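I've had the Sonham two-arm teaching kit on my table for 16 days now, and I like it a lot more than I thought I would! You can teach it by hand (grab the arm and walk it through the job) or drive it from the remote handles, and I ended up on the handles nearly all the time - my hand-guided runs were jerky, and the playback copied every wobble.

Setup was the low point. The manual skips the bit about pairing the handles, and Arash Kermani had to talk me through it over the phone. I also wish the handles had a softer spring, my thumbs were sore after 70 demos of basket work.

At $800 it's fair. The Bovine kit costs $867 and you only get hand guiding.

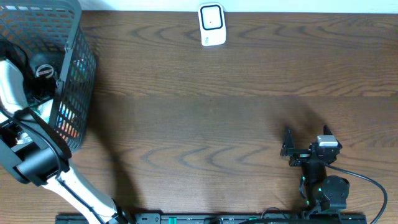
Can you fix one bad moment without redoing the whole demo?

Trim it out in the editor and record just that stretch again, then save the two together.

Four stars from me - the fifth is waiting on a better manual.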